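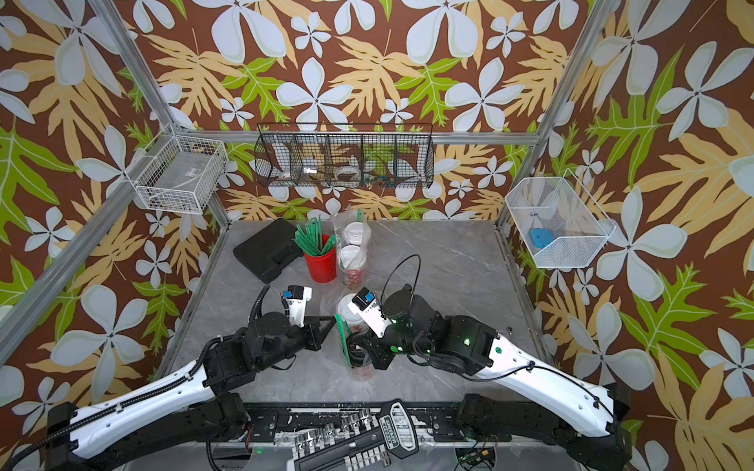 Last updated: 23 Jul 2024

Search this site Enter keyword Go

The weekly market in Willport will move off the harbor road and into the old bus depot on Statlow Street from September, the town council has confirmed.

The move follows a vote on Monday's replacement agenda item, which had been put off twice this year while the council waited for a survey of the depot roof. The survey found the roof sound apart from a stretch of guttering at the north end. Repairs to the guttering are under way and are expected to cost $1,960.

The market has been held on the harbor road for as long as most stallholders can remember. Traffic has been the main complaint in recent years. The road is closed to cars from early morning until mid-afternoon on market days, and drivers heading for the Brulholm ferry are sent through the residential streets behind the church. Residents there handed in a petition last winter with some 900 signatures asking for a change.

The depot has been empty since the bus company moved its vehicles to Brulholm. It has room for 46 stalls indoors, and the yard behind it will be used for plant sellers and food vans. Two of the former bus bays will be kept clear for loading. The council said the doors on the street side would stay open during trading hours except in bad weather.

Stall fees will not change before the end of the year. After that they will be reviewed, and the council has said any increase would be announced at least two months ahead. Traders who now pay by the season will have their places carried over. Those who pay by the day will need to register again at the town hall, and forms will be available at the front desk and at the library.

Reaction among traders has been mixed. Several said they would be glad to have a roof in winter, when rain off the water has often sent shoppers home by noon. Others are worried about losing passing trade from people waiting for the ferry. The depot is a ten-minute walk from the landing, most of it uphill, and there are no shops along the way apart from a laundry and a tire dealer.

The council has agreed to put up signs at the landing and at the main parking lot. A request for a shuttle bus was turned down on grounds of cost but may be looked at again in the spring.

Dimitriou Bakery, which has sold bread from a van at the market for many years, said it would move with the rest but would also keep a small counter open near the ferry on market mornings. The fish sellers have asked for a spot close to the yard doors, where there is a drain and a water tap. That request is still being discussed.

Parking at the new site will be limited. The depot lot holds 100 cars, and half of those spaces will be set aside for traders until they have finished unloading. Street parking on Statlow Street will be free for up to two hours on market days. Bicycle racks will be moved up from the harbor.

The harbor road will stay open to traffic on market days once the move is complete. Opening hours for the market remain 8 a.m. to 2 p.m.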